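Javum Play Kitchen Tabletop in White

If you have been looking for a surface that can hold a whole pretend lunch and still look tidy at four in the afternoon, we think you'll be very happy with the Javum. We drew it up for the corner of the room where the cooking, the serving and the arguing over who gets the strawberry all seem to happen at once, and we gave it a plain white top so that whatever your child puts on it is what you notice first.

The top is smooth and matte, with small black holes set into it. They take the posts of the Macedo shelf and the Flolteo rail, both sold separately, and if you never buy either one, the top works perfectly well as it comes. It measures 102 by 82 centimeters, so two children can stand at it side by side with their own bowls, and a grown-up can usually squeeze in at the end to be served something (ketchup is generally involved!).

We like to set ours out with a toaster oven on the right and the dishes spread across the rest, with a pale green colander over on the left, a cup nearby, and a blue bowl with a slice of orange in it. The ketchup bottle tends to go wherever it pleases, and today that means lying across the plate.

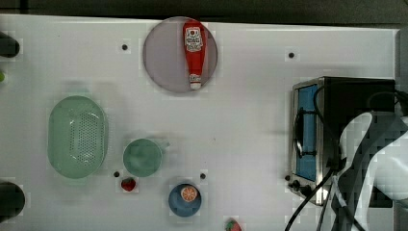

What comes in the box

You'll get the top itself, four legs, the leg bolts, a wrench and a folded instruction sheet. The dishes, the food and the toaster oven are not included. Plenty of families already have a drawer full of cups and bowls, and we would much sooner you used those than paid for another set.

Putting it together

Lay the top face down on a blanket or a rug and start all of the bolts by hand before you tighten any of them. Once the legs are on, turn the table over with a second person and go around the bolts one more time. Most people tell us it takes roughly 11 minutes, though a helper under the age of five may stretch that a bit.

Cleaning and care

Wipe it down with a soft damp cloth and a drop of dish soap, then dry it with a towel. Please keep scouring pads away from the matte finish, as they leave shiny patches that won't rub out. Crumbs do find their way into the holes now and then, and a dry pastry brush gets them out nicely.

Delivery

The Javum ships flat from our workshop in Pollcombe. Orders placed before noon go out the next working day.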